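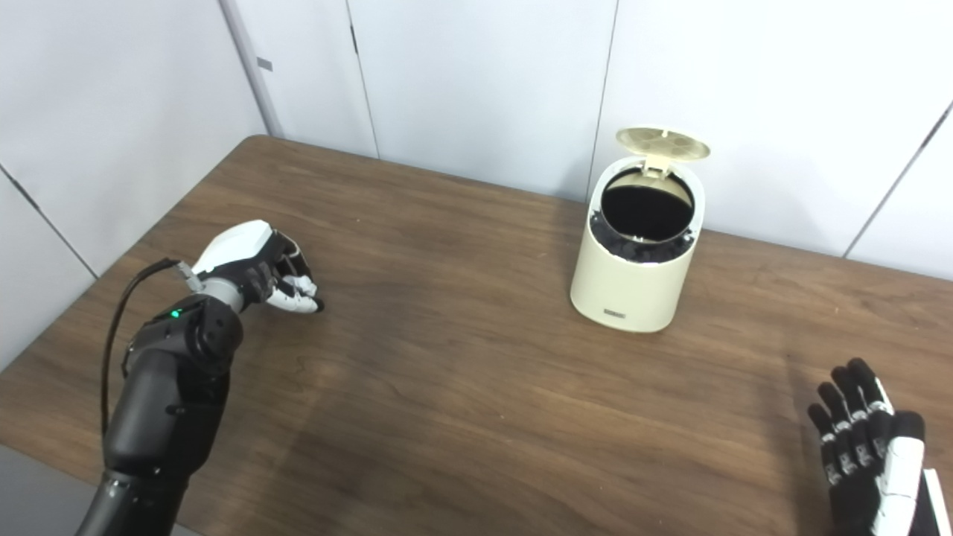 Tabletop bin with the lid open, both hands clear of it.

Review: Galtine Workcell Rule Cards, second edition

Galtine sells these cards as a bench-side guide to good practice for two-armed robots with fingered hands. The set has 40 cards on a ring. Gladys Castaño and I used it at Bornley through September, mostly on table clearing with a small lidded bin.

The clearance cards are the strongest part. Card 2 asks for bare table between hand and target before any reach, and for a cable check at the wrist through the full arm travel. Our old checklist covered the cable at rest only. The status light card is also sound: agree what each colour means, write it down, and keep hands out until the light and the screen match.

The section on bins is thin. It covers lid position but says nothing on liners, and a bunched bag edge is an obvious thing for fingers to catch. Édgar Muñoz wrote our own card for that – it took him around 40 minutes.

Print is small, and the ring is too tight to turn with gloves on. Order code 806 is the larger format and the one to buy.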